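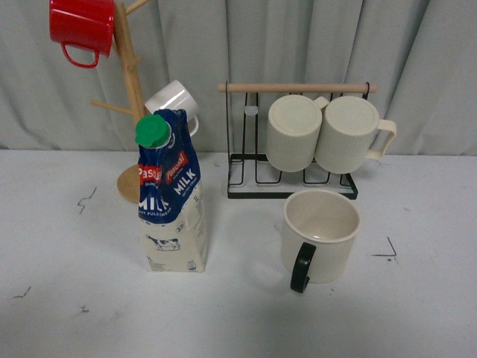 Mugs, two stands and a carton of milk

How to draw up a bracket for a small soccer cup

I ran the Suvetti Cup in May with six teams, and six is an awkward number for a knockout! So this is how I do it now.

First, write the team names on slips and draw two. Those two get a bye straight to the semifinals. The other four play a first round, one match each.

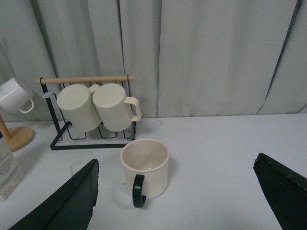
56-second read

Next, draw the semifinals. Keep the bye teams apart – I forgot this once, and Hekari and Trestent met way too early (Sanne Bakker still brings it up).

Leave at least 5 minutes between matches if you only have one field. Then decide how ties get settled and write it on the bracket before kickoff. I go straight to penalties.

Last step: send the bracket to every captain and ask for an okay back.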